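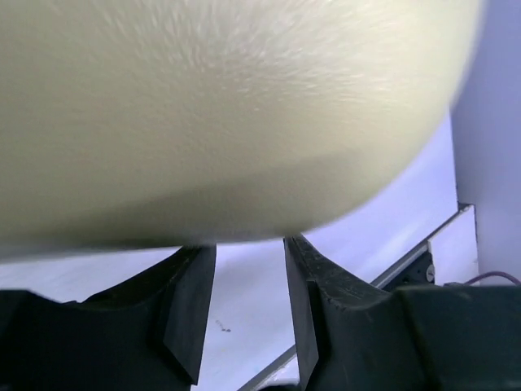
Wurkell jaws closing in on the underside of something big, pale yellow and very curvy.

Wurkell Block Jaws, pair (fits the club's standard two-finger gripper)

Hi, I'm Evanthia Antoniadis. I run the equipment side of the Denport robotics club, and this page is for the jaws we design, cut and sell to other school teams. We started making them because the ones that came with our arms were fine for blocks and hopeless for almost everything else, and the kids got tired of dropping things (so did I!).

What you get: one left jaw, one right jaw, screws, and a strip of the rough pad stuff we put on the inside faces. You get enough pad for a second go, so don't panic if you stick the first piece on crooked. Everybody does.

The jaws are black, with a flat inner face and a slanted corner at the tip. The slant took us the longest. Our first ones had square tips, and they'd catch on seams and drag the whole garment along with them. Dougal Gunn, who was a junior then, took a file to a pair one Thursday after practice and they worked so much better that we redrew the part to match his filing. You can still buy the square kind if you only ever pick up boxes, just say so in your order.

What we use them for

This year's challenge at the Rellulside meet is called Pack the Bag. Each team gets two arms, a hard-shell suitcase and a pile of stuff, and the arms have to get it all inside. You get 6 minutes on the clock and 100 points if everything goes in and the lid comes down. A suitcase is a rotten thing to practice on, by the way. The shell is rounded and it slides, the rim is hard, the lining is soft, and a shirt never lies the same way twice. 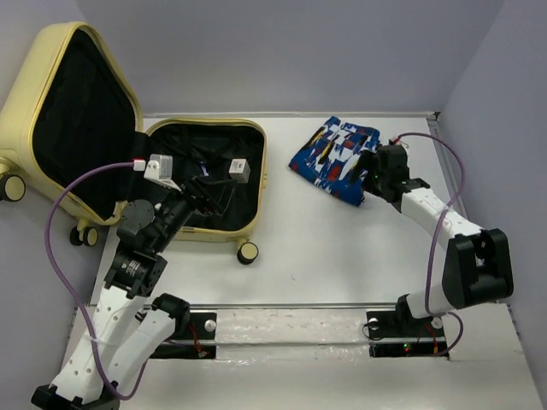 So we split the job. One arm does the reaching into the case and the other one looks after the clothes, and both of them wear the same jaws, left and right, no swapping. That was a big argument in October. Half the team wanted a wide paddle on the clothes side and a skinny pincher on the case side. We tried it, and we spent every practice hunting for the right screwdriver! One set for both arms is less clever and a lot more fun to live with.

My own advice for cloth: go in low, close on the edge of a fold, and let the fabric settle before you lift. If you grab from the middle you get a tent. For the case itself, don't try to pinch the shell, it's much too big for the opening. Bring the tips up against the curve and push gently. Slow is good. Slower than you think.

Small blocks are easy, and I'd start new drivers on those. Put one in the case, take it out, put it back. It's boring for them and great for their hands.

Will they fit my arm?

If you have the Kwak starter arms, yes, straight on with the screws in the bag. If you have something else, send me the distance between your two mounting holes and I'll tell you. I'm not quick with email during the week but I do answer all of it.

How long do they last?

The jaws themselves, ages. We ran one pair through 1,000 practice grabs last season (the freshmen kept a tally on the whiteboard and were very serious about it) and they only needed new pads. Pads wear at the top edge first. When the edge looks shiny, peel and replace. Please get all the old glue off with a plastic scraper, and keep metal blades away from the flat face.

A few things to know before you order

Cables. Leave yourself a good long loop from the wrist, especially if your arm has to reach over the rim of a case. We pulled a connector clean out in our first week by being stingy with slack.

Screws. Snug, then stop. If you lean on them the jaw will sit at a slight angle and your tips won't meet, and then you'll write to me saying the part is bent. It's probably the screw.

Table. If yours is slick like ours, put a bit of tape where the case goes so you can set it back in the same spot between runs.

Price and ordering

A pair is $30, and all of it goes back to the club for parts and bus money. Square tips cost the same. Extra pad strips are free with any order if you ask in the notes. We cut jaws after school in small batches, so if we're out when you look, put your name down and you'll be in the next one. Teams going to Rellulside can skip the shipping and pick up from our pit table in the morning, before the first round. Ask for me or Dougal.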